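The White Table
By Inès Marty
2024-10-26

Huguette Gaillard wanted a white table, and she wanted it in the back room by supper.

"White!" said her brother-in-law Driss, who was holding the other end of the old one and would have liked to put it down. "You'll see every crumb."

"I want to see every crumb. I've had 30 years of brown, Driss. There could be a whole loaf on this thing and I wouldn't know."

So out it went, the brown table, legs first and then legs sideways and then, after a good deal of breathing, on its end with Driss walking backwards into the coats. It had come from Vidal, the shop on the corner that sold beds and lamps and once, for a single glorious summer, canoes. It had held jigsaws and tax papers and the Christmas ham. Huguette gave it a pat in the yard, and then she ran back in — she really did run, at her age, in those slippers — to look at the space.

What a space it was! There was a paler patch on the gray carpet where the table had stood, and in the middle of the patch lay a button, a pen lid and the ten of clubs.

"So that's where it got to," said Driss. "We've been playing with a beer mat since July."

The new one was leaning in the hall. They carried it through between them, and it weighed almost nothing, and when they set it down the whole room seemed to lift. Huguette hadn't expected that. The light from the yard came in and landed on the top and then went everywhere, up the wall and under the shelf and on to Driss's chin. She walked round it once one way and once the other.

"It's like snow," she said. "Don't put anything on it."

"It's a table."

"Not yet, I mean. Ten minutes."

He put his hands in his pockets, and they stood and looked at it, and he had to admit it was a very good table. You could cut out a dress on it. You could roll pastry for 100 people, if you knew them. He bent down until his eye was level with the top and found a few dark specks, and he opened his mouth to mention it, and then he saw her face and said it was a lovely flat one.

"Isn't it flat!" said Huguette.

Blandine Sabatier from next door put her head in to ask about the noise and stayed to admire it too, with her hands behind her back like a visitor in a museum. She wanted to know whether it came in a round.

At supper time they ate standing up in the kitchen, all three of them, with the door open so they could see it.

Last updated by the story desk at Gruvivport

More short fiction
The Man Who Rented Canoes
Bernadette Gautier's Umbrella
Soup at the Dukow Crossing
3,716 Stairs
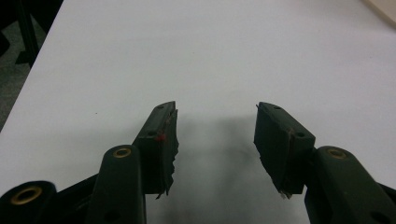

The white top, with a few dark specks.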